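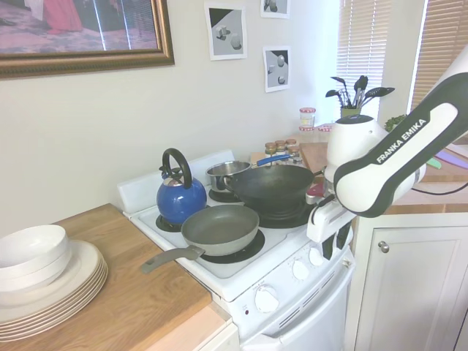 Chapter 13
Heat on the Move

I grew up in a drafty house in Ekine, at the cold end of the Gape valley, and I spent a good part of every January sitting on the floor with my back against the iron stove in the front room. My face was cold, my back was toasting, and my feet were somewhere in between. If you'd asked me then what heat was, I'd have said it was the stuff that came out of the stove. I'd also have told you that cold was the stuff that came in under the door, and I'd have been very sure about both!

I bring this up so you won't feel bad if you're carrying the same ideas around. Nearly every student I've taught walks in with them, and they're good ideas, in the sense that they get you through the day. You shut the door to keep the cold out and everyone in the room knows what you mean. The trouble starts when you try to do a calculation. There is no cold to keep out. There's only energy, and it's leaving.

In Chapter 12 we worked out what temperature is, and I made you read a lot of thermometers. I hope you still remember the part about the bathtub and the teacup, which we'll be leaning on hard. (If you don't, go back and look at it now, I'll wait.) A cup of boiling water has a higher temperature than a tub of lukewarm water, but the tub holds far more thermal energy, simply by having so much more water in it. Temperature tells you how energetic the particles are on average. It doesn't tell you how many particles there are.

So what do I mean by heat? In this book, heat is energy that is moving from one place to another on account of a difference in temperature. That's a fussy definition and I've been accused of being a bore about it. A physicist will tell you that an object doesn't contain heat, any more than your bank account contains deposits. It contains money. A deposit is money on its way in. Once it's in, it's just part of the balance, and you couldn't pick it out if you tried.

Left alone, energy goes from the warmer thing to the cooler thing, and it keeps going until the two are at the same temperature. We call that thermal equilibrium. Your coffee cools to the temperature of the room and stops there. It never overshoots, and it never gets bored and heats itself back up.

How does the energy get across? There are three ways, and the rest of the chapter takes them one at a time. You already know the words, I expect: conduction, convection, and radiation. You met them in grade school and probably had to draw a campfire.
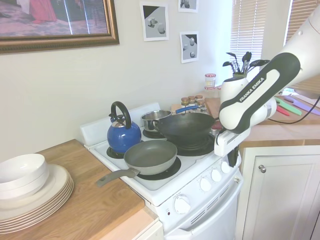 Figure 13.1 An electric stove with four coil burners. The kettle and the frying pan each rest directly on a burner.

Conduction is what happens when things touch. Fast, jittery particles bump into slower ones and pass some of their energy along, and those bump into their neighbors, and so on down the line. Metals are terrific at this. They have electrons that are free to wander, and wandering electrons carry energy from place to place much faster than atoms elbowing each other ever could. Wood is poor at it, and still air is worse, and that's the whole secret of a down jacket. The feathers do very little. They just hold a lot of air in place.

Convection needs something that can flow, such as a liquid or a gas. Warm a bit of water and it expands and gets slightly less dense, so it rises, and cooler water slides in underneath to take its place. Now the energy is riding along with the material itself. A pot of soup does this, and so does the air over a parking lot in summer. So does the whole of the Sillus, the lake below our old house, which turns itself over every fall and again in spring with no help from anybody. We'll come back to the lake in Section 13.4, and I promise it's more interesting than it sounds.

Radiation is the odd one. It needs no contact and no material in between. Energy travels as electromagnetic waves, and it's how sunlight reaches us across all that empty space. It's also how the old stove toasted my back before it had done much of anything to the air in the room. Everything around you is radiating right now, this page included. So are you.

Real situations almost always mix all three, and a lot of your job in the problems will be deciding which one matters most. I get this wrong too, at first glance, more often than I'd like. Before you start on Section 13.1, have a look at a page from my own notebook. I was back home working on the Istilel field exercises (you'll find the full set starting on page 242), and I've left the entry as I wrote it, wrong guess and all.
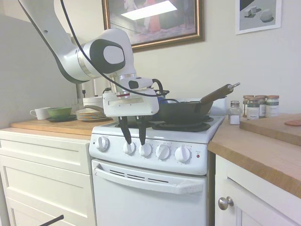 Ekine, April 3, 2021

Left a metal spoon and a wooden spoon out on the back porch overnight. Picked both up first thing. The metal one felt much colder, of course. Thermometer taped to each handle: same reading on both. I knew it would be, and I still checked twice.

Then tried the other guess. Wrapped one jar of lake water in a wool scarf, left the other bare, both straight from the Sillus and very cold. Carried them indoors. For some reason I was convinced the wrapped one would warm up first, scarves being warm. Looked in after 30 minutes. The bare jar was well ahead.

Scarf doesn't make heat! Write this one up for the students.

So I did, and it's the first activity in this chapter. Before you try it, write down your own prediction in pen. Then answer these, in a sentence or two each:

Why do two spoons at the same temperature feel so different in your hand? Which way is energy moving when you touch them?

What was the scarf doing to the jar?

Would your answer change if the water had started out hotter than the room?

Keep what you wrote. You'll want it when we get to insulation.

13.1 Conduction

Let's start with a metal rod, one end in boiling water and the other end in a bucket of ice.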